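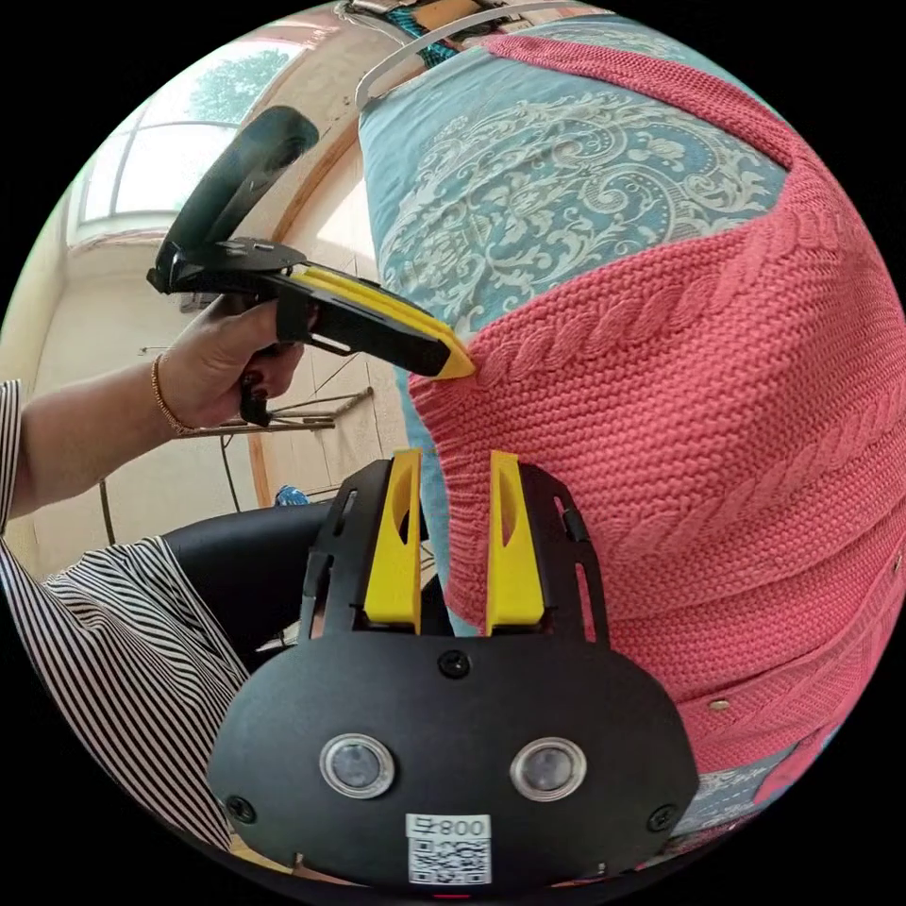 市议员在任期中途退出所属政党,席位还能保留吗?
要看他当初是怎么当选的:由选区直接选出的议员通常可以留任到期满,而按政党名单递补进来的议员,各地规定差别很大,有的地方席位会归还给政党,有的地方则由议会表决。

这个问题我们几乎每个星期都会收到,写信来的有退休教师,有刚投过第一次票的年轻人,也有议员自己的助理。瓦尔卡马里(Varkamari)地方治理研究室想把这些答案好好整理出来,写成普通居民读得下去的文字,所以现在诚心邀请大家来参加我们的“议席与党籍”访谈计划。

我们想找的人
住在德尔塔诺(Deltano)或布库尔(Bucur)两地、年满十八岁、在最近一次地方选举中投过票的居民。您不需要懂法律,也不需要属于哪个党派,平时爱看市议会的新闻当然很好,从来不看也完全没有关系,我们同样想听听您的想法。现任议员和政党专职人员这一次暂不参加,明年另有安排。

要做些什么
先填一份问卷,一共47道题,可以分几次慢慢填完;之后和访谈员聊一次,时长130分钟,中间会休息喝茶。聊的内容大致是:您觉得选票投给了人还是投给了党,议员改换门庭时您希望有人来问您的意见吗,市议会的章程您有没有翻过。本期名额235人,完成全部环节的参加者会收到一份致谢礼金,路费另外报销。

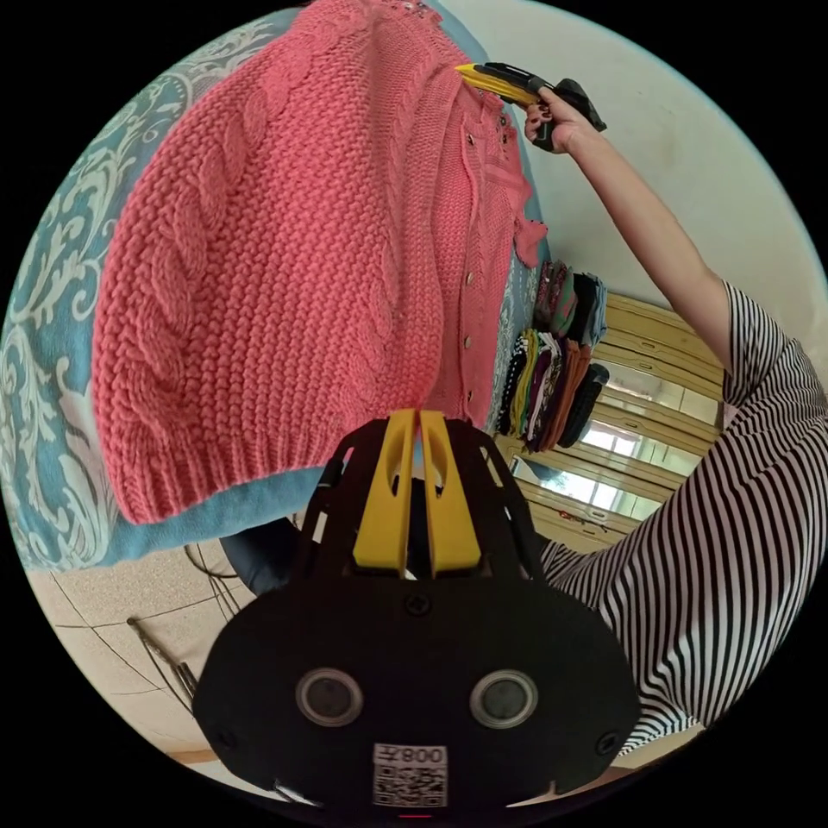
粉色麻花针织开衫,平铺在床上

访谈从七月开始,地点在吉尔蒂尔(Giltier)街的研究室,行动不便的朋友可以改为电话访谈,请在报名时写明。录音只供研究人员整理文字使用,发表时一律隐去姓名,您随时可以中途退出,也不必说明理由。

怎样报名
请写一封短信或邮件给项目负责人德利娅·珀尔武(Delia Pîrvu),告诉我们您的年龄、所住的选区,还有方便联系的时间。字写得随意些也没关系,她每一封都会亲自回。报名截止日期为2021年5月9日,星期日。信件寄到研究室即可,信封上请注明“访谈计划”。上一期的访谈摘要在研究室前台可以免费领取,欢迎您先来翻翻再做决定。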